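Burnilel table-laying set: README

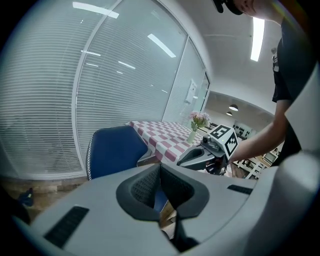

View from one hand-held gripper, with the second gripper and its marker cube at the right.

What this is

Burnilel is the student project of the Dallstead robotics club. Members carry out short table-laying tasks with hand-held grippers, and the recordings are used to train a two-arm policy. This README covers the first release. Questions about the recordings go to Torunn Ekström, questions about the scripts to Ximena Cuevas.

Contents

110 episodes, 5 tasks, 3 operators. Each episode has its own folder, numbered in the order it was recorded. Numbers are not reused, so a gap means the episode was dropped at review.

Tasks

place_cup: put a cup on the cloth next to the plate
move_vase: lift the vase and set it down on the other side of the table
fold_napkin: fold once, edge to edge
lay_cutlery: fork left, knife right
clear_plate: plate from table to tray

The task name is in task.txt inside each folder. Spelling matters, as the loader does not correct it.

Files in an episode folder

left.mp4 and right.mp4, one video per gripper
poses.csv, gripper position and rotation, one row per video frame
width.csv, jaw opening in millimetres
task.txt
notes.txt, only if the operator wrote something

Recording

Start with both grippers held up and facing each other so that the marker cube is in view, then wait for the beep. Episodes without this opening cannot be aligned and will fail the check. Keep the table where it is between takes. The chair may be moved, and has been in some episodes.

Checking

Run check_episode.py on the folder before copying it to the shared drive. It looks for missing files, uneven row counts and lost tracking. Anything that fails goes in the rejects folder with a line in notes.txt saying why.

Known problems

Light strips reflect in the glass partition and tracking sometimes jumps when a gripper points that way. The worst cases were removed in November.
fold_napkin has fewer episodes than the other tasks.
Operators' faces may be partly visible. All three have agreed to this for club use. Ask Torunn before passing videos to anyone outside the club.
width.csv drifts slightly in long takes. Zero the jaws every 5 episodes.

To do

Second room
Left-handed operator
Rewrite the loader so it skips empty notes files (Ximena)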